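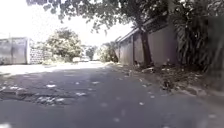

Shady stretch of road, broken pavement on the left

How do I get a copy of a police report in Dradmont?

Posted by porchlight_mom, 2/15/24

Hi everybody! I hope this is the right board. My car was broken into overnight last week (passenger window smashed, my work bag gone, plus my son's trumpet, which hurts the most). I called the non-emergency line and a very kind officer took the whole thing down over the phone and gave me a case number. Now my insurance, which I have through Corkix, wants the actual report and says the case number won't do. I've called the records desk twice and got the recording both times. Do I have to go in person? And is there a fee? I also remembered a pair of prescription glasses that I never told the officer about, and I'd love to know if it's too late to add them. Thank you all so much, you were wonderful about my fence question.

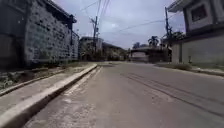 Roland Sowerby

So sorry about the trumpet! We went through this with my wife's car, so I can tell you how it went for us. You can go in person, but you can also mail the request form, and that's what we did. The form is on the city site under Records. You'll want your case number, a copy of your license and a check for $3. Ours took some 90 days to come back, I'm sorry to say, so if Corkix is hurrying you along, I'd drive over to the Gralberg Street window instead and bring a book.

As for the glasses, ask for a supplemental report. It gets attached to the same case number, and we added a phone charger and a jacket that way with no fuss at all. If you have a receipt for the glasses, or even the eye doctor's invoice, send a copy along with it. And do write down the trumpet's serial number if you can find it, maybe on the rental or sales paperwork, and give them that too. Pawn shops get checked against those numbers. Good luck to you and your boy.
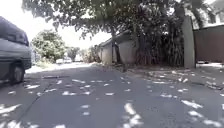 Gray van parked on the left, sun coming through the leaves

kettle_drum_dave

Same thing happened to me, lost 149 bucks worth of tools. My deductible was 300 so I never bothered with the report. Check yours first.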